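May
Posted by Gotcombe Short Reads

The Green Box

My aunt left me the table, the carrier and the green box, in that order, on a sheet of paper torn off a Predine feed store pad. The table got a whole sentence. The carrier got three words. The green box only got "and the green box," squeezed in at the bottom like she'd remembered it with her coat already on.

I figured I'd be done by lunch. I had taken the 907 out from Hillholm with a roll of tape, a marker and a cheese sandwich, and the last bus back was at 5, and how long can it take to pack up one back room? (I ate the sandwich at nine-thirty, so you can see how the planning was going.)

The room is narrow. She used to say you could have a thought in there or a visitor but not both. I stood at the near side of the table for a good while and looked at the top of it, all that orange-brown grain with the little dark knots. When I was small I had names for the knots. There was one I called the Duda knot, after the bakery, for the very good reason that I'd been eating a Duda roll when I first noticed it. I went looking for it and couldn't decide which one it was. That bothered me more than I want to admit, and I spent ten minutes with my nose practically on the wood.

Then I got on with things. My idea was that anything small would go in the green box, and the green box would go in the carrier, and I'd ride home with the whole inheritance on my lap, minus the table, which my neighbor was going to fetch with his truck once his back was better. It was a lovely idea! The green box had been sitting on a shelf my entire life and I had never once been allowed to go through it. 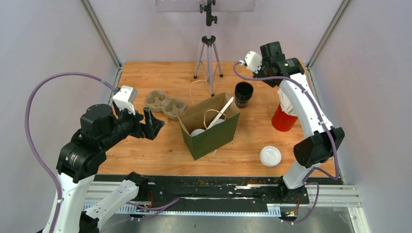

So of course I didn't go through it. I packed everything else first. I did the string, and the jar lids she saved, and the bundle of letters from the Predine water office, 16 of them, every one about the same leak. I read all of those. She won, by the way. It took her two years, and the last letter is practically groveling.

I wrapped a teacup and then unwrapped it because I wanted tea. I washed it and wrapped it again. I wrote "MISC" on a bag, crossed that out, and wrote "KITCHEN ETC." Then I found the sandwich crust in my pocket and ate that too.

It was past four by the time I ran out of other things. I put the green box down in front of me and told it, out loud, that I was a grown woman with a bus to catch.

Under the white odds and ends on top, it was full of receipts.

I mean full - you could hear them sigh when I reached in. There were receipts for thread, for lamp oil, for a haircut in Gotcombe that cost less than a stamp does now. I was so let down I laughed. I'd been picturing a ring, or a photograph of some man in a hat. I kept digging anyway, and near the bottom I came to one from Duda, for a single roll, and on the back she had written in pencil: "Told me the table has a face. Showed me where. I can't see it but said yes."

I sat down on the floor for a bit after that.

Then I tried the box in the carrier and it didn't go. I turned it sideways, I turned it on end, I spoke to it firmly. In the end I rode home with the carrier over one arm and the box on my knees, and a man across the aisle asked if I had a cat in there. I told him it was paperwork.

The table's still out there. My neighbor says his back is nearly right, and I've told him there's no hurry - I want to go out again before he comes, on an early bus, when the light is better, and have another look for that knot. I'll stop at Duda on the way.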